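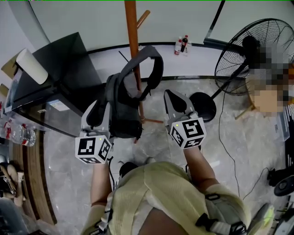

Hand-held grippers, one in each hand, with a backpack on a wooden coat rack ahead.

Lemieux Robotics Program
Household Tips for Students Working at Home: Entryways, Coat Racks and Bags

Students in the Sternusine project carry out part of their coursework in ordinary rooms. The entryway unit asks each pair to record the same small household jobs many times over, using the hand-held grippers issued by the program. The tips on this page were collected from the logbooks of earlier groups and have been edited by the program office. They apply to the practice unit and to the Tramov Student Challenge in November.

Families are welcome to read this page. Much of what follows is useful in any entryway, with or without grippers.

Preparing the floor

Clear a walking lane from the place where the student will stand to the coat rack. The lane should be wide enough for two people to pass. Shoes may stay in the room, but they should be moved to one side and kept there for the whole session.

Pick up water bottles before starting. A plastic bottle lying on its side will roll when it is touched, and a student who is watching the grippers is not watching the floor. Small bottles standing along a baseboard may be left in place if they are well outside the lane.

Electrical cords should run along the wall. Where a cord must cross the room, cover it with a mat or tape it flat, using tape that is safe for the floor finish. Masking tape left on a polished floor for more than a day can be hard to remove. Any residue comes off with warm water, a drop of dish soap and a soft cloth.

Fans

A pedestal fan is permitted and is often welcome in summer. Set it so that the air does not reach the bag being handled. A moving strap is difficult to grip, and recordings made in a draft do not match those made in still air. Turn the fan off, carry it by the pole, and set it down with the base flat before switching it on again. Keep gripper cables away from the guard.

The coat rack

Freestanding racks tip more easily than students expect. Before the first attempt, hang the loaded bag by hand and let go slowly. If any leg lifts, choose one of the following remedies:

Move the bag to a hook on the opposite side.
Hang a second item across from it as a counterweight.
Turn the rack so that a leg points in the same direction as the loaded hook.

Wooden racks with screwed-in hooks should be checked once a week. Turn each hook gently by hand. A loose hook may be taken out, the thread rubbed with a little candle wax, and the hook screwed back in until snug. If the hole has become too large, fill it with wood glue and a sliver of matchstick, and allow it to dry overnight.

Felt pads under the legs protect the floor but also let the rack slide. Rubber pads are preferred for this unit.

The bag

Use a backpack with a top loop or a shoulder strap that holds its shape. Very soft straps fold over and close up, and beginners should not start with them. Load the bag lightly. One sweater is sufficient. Books, laptops and glass bottles are not permitted in a practice bag.

Empty the outer pockets first. Coins, keys and pens fall out during lifting and may strike the gripper fingers.

Hang the bag the same way at the start of each attempt unless the task sheet calls for a change. When it does call for a change, write the new position in the logbook before picking up the grippers.

Using the grippers

Students should observe the following points during every session.

Fasten all harness buckles before taking hold of the grippers. Tuck loose strap ends under the harness. A jacket with wide sleeves should be exchanged for one with close cuffs, as cables catch on loose fabric.

Confirm that the indicator light on each gripper is on. If one is out, stop and check the cable at the wrist end.

Keep the marker cubes clean and in view. Fingers, sleeves and bag straps must not cover the printed faces. Wipe the cubes with a dry cloth only. Liquid cleaners cause the print to lift at the corners.

Approach the strap with the fingers open, pause, close, and then lift. The pause need not be long, but it should be present every time. Students who hurry this step tend to pinch the hook together with the strap, and the rack comes along with the bag.

Set the pace by the slower hand. Where one gripper holds the rack or steadies the bag, it should be in position before the other begins to move.

Look where the work is. Turning the head toward a partner during an attempt spoils the recording, and that attempt should be marked and repeated.

Length of sessions

Each pair is asked to complete 40 usable attempts for the entryway unit. They should be divided over several sessions. A session should not run past the point at which either partner's arms are tired, and partners are to exchange places after every five attempts. The partner who is not wearing the harness keeps the logbook, resets the bag and watches the floor.

Care of the equipment

Finger pads collect lint, especially from woven bags. Press a piece of low-tack tape against the pad and lift it away. Do not scrape the pads with a fingernail or a blade.

Coil cables in loose loops the size of a dinner plate and secure them with a cloth tie. Tight coils and rubber bands damage the wire near the plug.

Store both grippers with the fingers open, in the case supplied. The case should not be left in a parked car or beside a heater. Equipment borrowed over a weekend must be returned to Room 472 before the first class period of the new week.

Putting the room back

The household should find its entryway as it was. Students are expected to return shoes, bags and furniture to their places, remove all tape, and sweep the lane. A damp paper towel picks up fine grit that a broom leaves along a curved baseboard. Scuff marks from rubber pads can be rubbed out with a clean pencil eraser on most sealed floors. Test a hidden spot first.

Privacy

Recordings are made inside people's homes. Before starting, ask everyone in the household whether they agree. Remove mail, family photographs and medicine from the area in front of the camera. Anyone who walks in during an attempt must be told that recording is in progress, and the attempt is deleted at their request. No reason need be given.

Entries for the Challenge

Pairs who wish to take part in the Tramov Student Challenge must submit their logbook and recordings to the program office by 3rd August. Entries are reviewed by 3 members of the teaching staff. Selected pairs will then repeat the task at the Wurngate Community Hall on a rack they have not used before. Practice on more than one rack is therefore advised. A neighbor or relative may be willing to lend one.

Questions about equipment, home sessions or consent forms should be directed to Jaxon Carrier, Program Coordinator. Spare finger pads and cloth ties are available from the office on request. Damaged marker cubes should be brought in as they are, without repair.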